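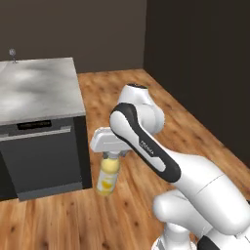
Fodomon Teach 2
Demonstration recording kit for single-arm work, real and simulated

Fodomon Teach 2 lets an operator show an arm how a job is done and saves the result as a set of demonstrations ready for training. You can take hold of the arm and lead it through the movement, or drive it from a hand controller at a desk. Both methods write the same kind of file, so recordings from one can be mixed with recordings from the other.

The kit comes with a licence for Winik, our simulated room package. Winik opens with a kitchen unit, a wooden floor and an arm with a parallel gripper. New operators usually begin with the bottle exercise: close the fingers on the neck of the bottle, keep it upright, and bring it to the chosen spot. It is a short job, and poor wrist control shows up in it very quickly.

What is in the box
Hand controller with 2 m lead
Foot pedal (start, stop, discard)
Fodomon interface unit
Winik licence, two seats
Printed quick start guide
Mains lead, UK plug

The wrist clamp for hand guiding is sold separately as the Pelis handle. You do not need it for work in simulation.

Recording by remote control
The controller moves the gripper in all directions and turns it about the wrist. Squeeze the trigger to close the fingers and let go to open them. Speed can be set to one of four levels. We suggest the lowest for anything near the floor or close to the side of a unit, where the forearm can block your view of the fingers. Winik lets you turn the view while the recording is paused, and the arm holds its position until you press the pedal again.

Recording by hand
With the Pelis handle fitted, the arm goes slack when the handle is gripped and stiffens when it is released. Keep your other hand clear of the fingers. Hand guiding works only on a real arm. The path can be played back in Winik afterwards for checking – load the matching room first or the heights will be wrong.

Checking and trimming
Each take is listed with its length and a replay button. Cut the start and end with the sliders, then mark the take as keep or discard. Discarded takes stay on the disk until you empty the bin. Notes can be added to any take and are saved with it.

Specification
Recorded: joint positions, gripper opening, camera views, operator notes
Speed levels: 4
Interface unit width: 193 mm
Connection: wired network
Computer: not supplied

Ordering
The kit is sold through Soliman, who also handle repairs and spare leads. Please give the model of your arm when ordering, as the interface unit is set up before it leaves us. Owners of the first Teach kit can keep their old foot pedal, but the old hand controller will not work with the new interface unit. Extra Winik seats can be added to a licence at any time.

Page updated 6/13/19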